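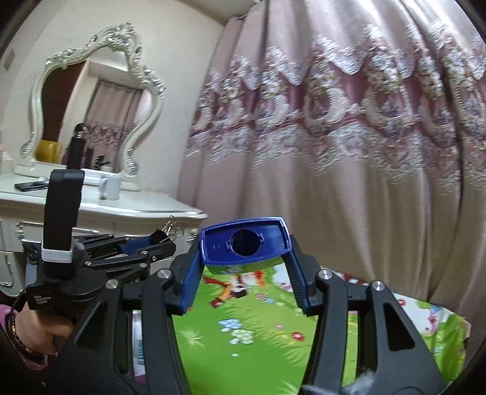

El cartón, sujeto entre las dos almohadillas azules de la pinza de mano.

El kit de pinzas de Maltano llega en una caja sin adornos y con un manual corto, traducido con más buena voluntad que precisión. Lo digo con simpatía, porque yo también escribo en una lengua que aprendí tarde. Dentro hay 2 pinzas de mano, un juego de almohadillas de repuesto y un cable que resultó demasiado corto para mi mesa. Se vende a talleres, escuelas técnicas y equipos pequeños que quieren grabar tareas domésticas para enseñarlas después a un brazo robótico, y que no tienen dinero para una instalación completa.

La primera impresión es de herramienta y no de juguete. Los brazos son de plástico negro y grueso, con recortes triangulares, y se abren hacia los lados desde unas uniones atornilladas. Los tornillos quedan a la vista, cosa que agradezco: cuando una articulación coge holgura, se aprieta y se sigue trabajando. Brindach, el modelo con el que muchos lectores van a comparar, esconde todo bajo una carcasa y obliga a mandar la pieza al servicio técnico.

Lo mejor del producto son las almohadillas. Son azules, acanaladas, y con un cartón como el de la foto trabajan una a cada lado, de modo que el envase queda derecho entre las dos mordazas. Un cartón de este tipo es una prueba más difícil de lo que parece. Si se aprieta poco, resbala, y si se aprieta mucho, las paredes se hunden. En mis sesiones, la pinza me dejó encontrar el punto medio con bastante rapidez, y el gatillo transmite bien la resistencia del objeto. Con vasos de cristal tuve menos confianza y preferí no insistir.

El peso es otra historia. Durante los primeros minutos no molesta, pero después de 45 minutos seguidos la muñeca lo nota, sobre todo en personas de mano pequeña. El mango es alto y recto. Una curva ligera habría ayudado, y no creo que encareciera mucho la fabricación. Yo terminé haciendo pausas entre una tarea y la siguiente, y recomiendo lo mismo a quien piense grabar toda una mañana.

Trabajar con las dos pinzas a la vez requiere un poco de aprendizaje. Los brazos son anchos y, cuando se acercan, uno tapa al otro con facilidad. En una habitación normal, con cómoda, espejo y cortinas, hay que pensar antes por dónde va a entrar cada mano.

El programa que acompaña al kit se llama Fawzy. Ordena las grabaciones por tarea, permite borrar los intentos fallidos y exporta sin complicaciones. La versión en español tiene todavía menús a medias en inglés, y la calibración inicial se me quedó parada dos veces - la segunda vez tuve que reiniciar el ordenador. El distribuidor, Nornstead, contestó a mi consulta el mismo día y con amabilidad.

La garantía es de 2 años y cubre las articulaciones, pero no las almohadillas, que se consideran material de desgaste. El repuesto se pide aparte. Para un aula o un taller que empieza, me parece una compra razonable, siempre que alguien del equipo tenga paciencia con el programa. Quien ya posee un Brindach en buen estado puede esperar a la próxima revisión del mango.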